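7月

朝4時に目が覚めて、そのまま起きてしまった。窓の外はもう薄明るい。コーヒーをいれて、昨夜の続きをやる。

この日記の引っ越しのことを書いておく。Nunportに住んでいたころに始めたサイトで、最初は部屋の隅に置いたパソコンから直接出していた。夜中にファンがうるさくて、冬は暖房のかわりになるからまあいいかと思っていたが、夏はつらかった。Curnsteadに越してくるときにレンタルサーバーに移し、それから一度も中身を整理しないまま来ている。今使っているサービスが秋で終わるという通知が来て、ようやく腰を上げた。

数えてもらったら、いや機械に数えさせたら、記事は2,154本あった。画像を入れても全部で600MBしかない。最近の動画一本より軽いかもしれない。こんなものかと思った。長いあいだ毎晩のように書いてきたものが、安いUSBメモリの片隅に収まってしまう。重さがないのは引っ越しには助かるが、箱に詰めて運ぶノートのほうが、やった気はするだろう。

書き出したファイルを開いてみたら、古い記事は文字コードが違っていて全部化けていた。変換の道具を探して、午前中はそれで終わった。化けた文字のなかにときどき読める漢字が混じっていて、「雨」とか「駅」とか、いかにも自分の日記らしい字ばかり残っていた。変換したら、やはり雨で駅で傘を忘れた話だった。
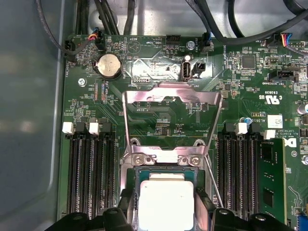

古い記事など移さずに捨ててしまえばいい、読み返す人もいないのだから身軽になったほうがいい、というコメントが先週の記事についた。もっともな意見だと思う。自分でも十年以上前の記事はまず読まない。検索で来る人が見ているのは、圧力鍋のパッキンの替え方を書いた一本だけで、残りはほとんど眠っている。

それでも捨てる気になれない。大事なことが書いてあるわけではない。昼に何を食べたとか、バスが遅れたとか、そんなことばかりだ。ただ、読み返すと、書いていないことまで思い出す。Nunportの部屋の、閉まりの悪い台所の引き出し。階下のパン屋が朝早く鉄の扉を開ける音。どちらも日記のどこにも出てこないのに、「パンを買って帰った」の一行を読んだだけで戻ってきた。記事を消せば、たぶん引き出しのほうも一緒になくなる。

昼は冷やしたうどん。薬味のねぎを切らしていて、しょうがだけで食べた。

午後はリンク切れを調べた。外のサイトへのリンクのうち、285本が切れている。もっと多いと思っていた。切れ方にもいろいろあって、ページだけ消えたもの、会社ごとなくなったもの、住所は残っているのに別の商売が入っているものがある。最後のがいちばん気味が悪い。昔よく読んでいた釣りの日記のあとに、知らない言葉の靴の通販が入っていた。シャッターの下りた店なら前を通っても黙って過ぎるだけだが、知り合いの家の表札がかけ替わっているのを見たような感じがする。

切れたリンクをどうするか、しばらく考えた。外して文字だけにするか、そのまま残すか。結局、記事の文章には手をつけず、リンクだけ外して、末尾に「リンク先はなくなりました」と足すことにした。書いた当時に何かを指さしていた、ということは残しておきたい。靴屋のところも同じ文句にした。

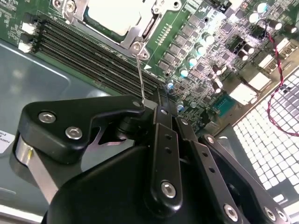 サーバーの中、CPUソケットのあたり。

新しいほうは、Turkerという小さな道具でページを作ることにした。文章をただのテキストで置いておくと、まとめてページにしてくれる。管理画面もなく、データベースもない。説明書が短いのが気に入った。説明書の長い道具は、たいてい自分より先にいなくなる。短い道具が長生きするかどうかは知らない。

凝った見た目にするのはやめた。白地に黒い字、上に題、下に前の日と次の日へのリンク。前のデザインには右側に細い欄があって、天気だの本棚だのを並べていた。誰かに頼まれたわけでもないのに、毎週せっせと本棚の欄を更新していた時期がある。読んでいない本まで並べていた。移すときに見たら最後の更新で止まったままになっていて、途中でやめたあの厚い小説がまだいちばん上にあった。欄ごと外した。

コメント欄は迷っている。Turkerにはその仕組みがないので、付けるなら別のところのものを借りることになる。借りたものはまたいつか終わる。過去のコメントは記事の下に文字で貼りつけておくとして、これからの分はメールでもらって、載せてよいと言われたものだけ手で足すのでもいいかもしれない。面倒だが、月に何通も来ない。

夕方、手首が重くなってきたので休憩。キーボードの配列をDvorakに変えたのは、前に手首を痛めたときだった。慣れるまでひと月、日記がひどく短くなっている。その月の記事を今日ちょうど移していて、「眠い」だけの日、「雨。」だけの日が続いていた。事情を知らない人が見たら、よほど気落ちしていたと思うだろう。当人は夕食後に練習用の文をひたすら打っていただけで、元気だった。手首が楽になったのかどうかは、いまだによくわからない。人の家のキーボードが打てなくなったことだけは確かだ。

散歩に出た。川沿いの道はまだ暑く、橋の下だけ涼しい。Curnsteadの夏は日が長くて、夕食の時間の見当がつかなくなる。八百屋でねぎを買った。トマトも安かったので買った。帰ってから、トマトが冷蔵庫にすでにあるのに気づいた。

夜、もう一度机に向かう。変換の終わったものを試しに自分の机の機械で表示してみた。題が並び、日付順につながり、前の日、次の日、と押していくと、ちゃんと進む。途中で一か所、前の日を押すと翌年に飛ぶところがあった。元の記事の日付を書きまちがえていたらしい。
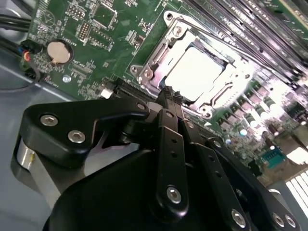

直すかどうかでまた手が止まった。書きまちがいも当時のままにしておくべきか。けれど日付だけは読む側の足場なので、ここは直した。誤字は放っておく。「以外と」と書いている年が長く続いていて、目につくたびに直したくなるが、がまんする。ある年から急に「意外と」になっているので、誰かに教わったのか、辞書が賢くなったのか。どちらかは書いていない。

もうひとつ、写真の置き場所も決めなければならない。昔の写真はどれも小さい。回線が遅かったので、縮めてから載せていた。元の大きいほうはどこにもない。古いディスクを捨てたときに一緒に行ってしまった。海の写真が切手のようで、何の船だか見分けられない。文章のほうには「大きな船が入ってきた」とあるので、大きな船なのだろう。

控えは二つ取ることにした。机の機械にひとつ、外付けのディスクにひとつ。紙にも刷ろうかと一瞬考えたが、置く棚がない。年ごとに一本ずつ選んで刷るくらいならできる。選ぶのに冬までかかりそうだ。

コメントをくれた人には、やはり全部移すことにしました、と短く返事を書いた。捨てたほうが身軽というのはそのとおりだとも書いた。押し入れの段ボールのことなら、きっと同じことを人に言う。

あとは新しい置き場所に送って、古い住所から転送されるようにすれば終わる。転送の設定がよくわからず、明日に回す。秋までには間があるし、急ぐことはない。トマトを切って塩をふり、残りのうどんと食べた。ねぎも入れた。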